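Cloth pickup: re-grasping on purpose beats picking a better first grasp?

dirnside_wakana
Started this in October and figured I'd post before I lose my nerve. We've been running a two-stage grasp on crumpled cloth with the Tollument stack. Stage one grabs any high fold it can find, lifts a little, and lets go. Stage two looks again and does the real pick. The single-shot policy got 58 out of 100. Two-stage got 29 misses on 200 tries, so a lot better, and I didn't touch the grasp network at all.

nhaddad
Those aren't the same test though. You ran one on 100 and the other on 200. Same cloths? Same starting crumple?

dirnside_wakana
Same cloths, yes. Crumples were dropped by hand both times, so no, not matched. The extra hundred was me being excited, sorry! First half and second half looked alike.

BerndB
Nice numbers, but I'd call this two chances instead of one. If you let the single-shot policy retry after a miss, what do you get? My guess is most of your gap goes away. We saw exactly that on Qudah two years ago and it was a sad week.

dirnside_wakana
Fair, and I haven't run it. Difference is that stage one lets go even when the grip is good. The lift seems to pull the folds into something taller and easier to read.

nhaddad
"Seems to" is doing a lot of work there. Do you log the height of the pile before and after?

dirnside_wakana
Depth before and after, every trial. I'll pull it tonight.

hala_b
I'm with Bernd on the retry baseline, but I don't think it kills the idea. On our tabletop setup with Drirov the poke-and-look step helped even when we charged it for the extra time. Where it fell apart was furniture. The cloth slides off an edge and then you're planning on something that's halfway to the floor. Wakana, is yours all flat surfaces?

dirnside_wakana
Flat table for everything I counted. I've only just started on chairs, and those runs aren't in the numbers. Gray cloth over the arm and seat, gripper going in at the top fold: 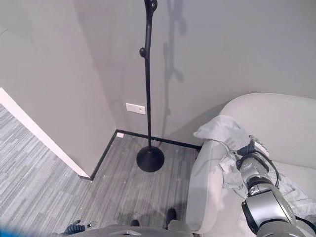

BerndB
Re: chairs
Gray on off-white is going to be rough if you segment on color. Are you on depth only?

dirnside_wakana
Depth plus a bit of color at the edges. The thick padded arm worries me more – the height cue mixes up chair and cloth.

nhaddad
Run the retry baseline first, then chairs. Otherwise you'll have two open questions and one plot.

dirnside_wakana
Ok ok. Baseline first, same drops for both policies this time. I'll put the depth logs in this thread when they're cleaned up.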